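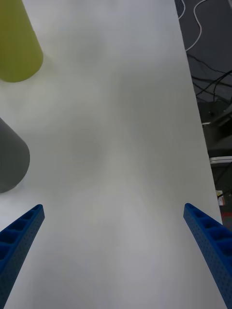 Fanport Hall: Pre-Show Safety Checklist, Main Room and Foyer

Show: Gerna, spring tour, one night
Promoter: Mazurek Live
Sound and light hire: Cletness
Inspection date: 22/04/2024
Room set: all standing, balcony closed
Licensed capacity for this set: 258

Marks used: OK, FIX (must be done before doors), NOTE (no action before this show). Comments were written during the walk-round and the result of each recheck was added afterward.

1. ENTRANCE AND FOYER

1.1 Front doors open fully and latch back: OK
1.2 Queue barriers clear of the fire lane: FIX
Comment: Last barrier on the street side was over the yellow line. Moved back two barrier lengths. Rechecked, OK.
1.3 Box office shutter and lock: OK
1.4 Clickers zeroed, one per door: OK
Comment: Both doors report to the duty manager every 20 minutes. In March the side door count was left out of the total until the headliner was on. One sheet for both doors from now on.
1.5 Bag search table in place: OK
1.6 Capacity sign posted and correct for tonight's set: FIX
Comment: The sign still showed the seated figure. Changed to 258.
1.7 Mats flat, no raised edges: OK

2. EXITS AND ROUTES

2.1 Exit A (foyer): OK
2.2 Exit B (house left): OK
2.3 Exit C (house right): FIX
Comment: Merchandise boxes stacked inside the door. Mazurek crew asked to move them to the cloakroom. Rechecked, door clear. The merch table itself can stay where it is, against the wall and short of the door line.
2.4 Exit D (backstage to yard): OK
Comment: Door is stiff but opens with one hand. See 8.2.
2.5 Exit signs lit: OK
2.6 Emergency lights, test on battery: FIX
Comment: Two fittings on the house left stair went out before the end of the test. Batteries replaced from stock. Tested again, OK.
2.7 No drapes or banners across signs: OK
2.8 Yard gate unlocked and staffed from doors to close: OK

3. STAGE

3.1 Deck sections locked, no gaps: OK
3.2 Steps and handrails, both sides: FIX
Comment: Rail on stage left was loose at the bottom bolt. Tightened.
3.3 White tape on front edge and step edges: OK
3.4 Cables taped or under ramps: OK
Comment: The drum riser power feed was run after the first walk-round and has been checked separately.
3.5 Drum riser wheels locked: OK
3.6 Front barrier, all pins in: OK
3.7 Pit clear, 10 bottles of water at each end: NOTE
Comment: Water to be brought out when doors open. Security lead has been told.

4. OVERHEAD

4.1 Front truss, safety bonds on all fixtures: OK
4.2 Rear truss, safety bonds on all fixtures: FIX
Comment: One moving light had its bond hooked to the cable and not to the truss. Cletness brought the truss down and corrected it. Seen at working height before it went back up.
4.3 Hoist paperwork on site and in date: OK
4.4 Weight sheet matches what is hung: OK
Comment: Gerna's backdrop is heavier than the one on the advance sheet. A new sheet was supplied and the total is inside the limit.
4.5 Speaker hangs, secondary steels fitted: OK

5. POWER AND SOUND

5.1 Main distro cover closed, area roped off: OK
5.2 Trip test on stage circuits: OK
5.3 Portable equipment labels in date: NOTE
Comment: One extension lead from the band's own kit had no label. Taken out of use and left with the tour manager.
5.4 Sound check level at mixing desk within house limit: OK
Comment: Support act not yet checked at the time of writing. House engineer to read the meter during their first song.
5.5 Earplugs at bar and box office: OK
5.6 Show stop announcement tested from the desk and from stage: OK

6. EFFECTS

6.1 Haze, water based, data sheet held: OK
6.2 Smoke detectors in main room set to show mode: NOTE
Comment: To be done by the duty manager at doors and written in the log. Must be set back before the building is locked. Foyer and backstage detectors stay live.
6.3 Strobe warning at both doors: FIX
Comment: Missing at side door. Printed and posted.
6.4 Pyrotechnics or flame: none. Confirmed with promoter.

7. FIRST AID AND FIRE

7.1 First aid room open, lit, bed clear: OK
7.2 Defibrillator showing green: OK
7.3 Extinguishers in place, pins and tags: FIX
Comment: The one by the monitor desk was being used to hold a door. Returned to its bracket and a wedge supplied. This was also noted in March.
7.4 Radio check, all posts: OK
Comment: Channel 2 for medical. Bar staff did not have the new channel card and have now been given one.
7.5 Show stop procedure read out at staff briefing: OK

8. CARRIED FORWARD

8.1 Replace the remaining batteries on the house left stair in one go.
8.2 Plane and rehang Exit D.
8.3 Order a second capacity sign so the seated and standing figures are both kept at the box office.
8.4 Ask Cletness to send a photo of each bonded fixture with the rigging sign-off.

Result: all FIX items closed before doors. Room released for public entry.

Signed: Duty Manager, Fanport Hall
Copy to: Mazurek Live, Cletness, security lead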